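Washing work clothes, tablecloths and other cloth that takes a beating

Home > Tips > Laundry and workroom

Last updated April 20, 2023

Quick one this week, the Florngate sewing room is waiting for its shelves and I've got a heap of washing by the door. Shirts mostly. Two table covers. Notes as I go.

Check pockets first. Pins, chalk, the lot. Then sort by how grubby, never mind the colour for now.
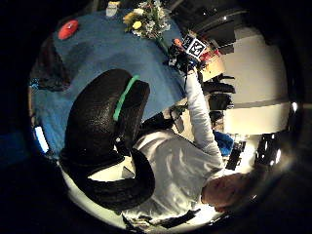
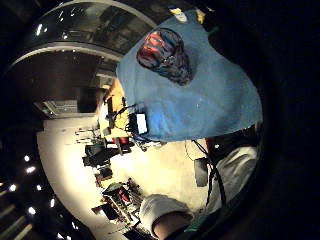
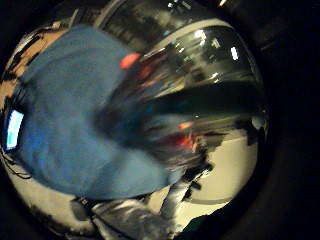
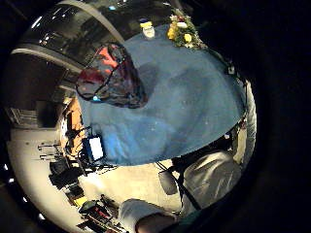

White shirts go in on their own, always. Collars and cuffs want a rub with plain bar soap before they go near the machine – leave it on while you make a cup of tea. Warm wash, no bleach. Bleach turns the elastic yellow and does nothing for sweat marks anyway.

Blues fade. Inside out, cool wash, short spin. Hang them in the shade if you've got any. I had a good navy one go streaky on the line in September and it never came back.

Tablecloths. Shake outside first, threads clog the filter. If there's candle wax, freezer for an hour, snap off what you can, then brown paper and a warm iron. Grease – washing up liquid, neat, worked in with a finger. Red wine, cold water straight away and keep going. Dont use hot, it sets.

Fold them in thirds and roll round a cardboard tube. No creases down the middle. The Lomwood market has tubes for nothing if you ask at the fabric end, before they pack up.

Soda crystals for the really bad stuff. 200 grams in a bucket of hot water, stir till clear, soak overnight. Cottons only, not wool, not silk. Wear gloves, it dries your hands out something awful.

Glass jars for buttons: soak labels off in the same bucket once the cloths are out. Sticky bits left behind come off with cooking oil and a bit of salt.

Padded gloves – read the label. Most of mine say wipe only. Damp cloth, drop of soap, dry them away from the radiator with the fingers propped open. A wooden spoon in each does teh job.

Rinse the drum when your done. Empty hot cycle, cup of vinegar in the drawer. I do mine every 4 weeks and leave the door open after.

Next time, moths.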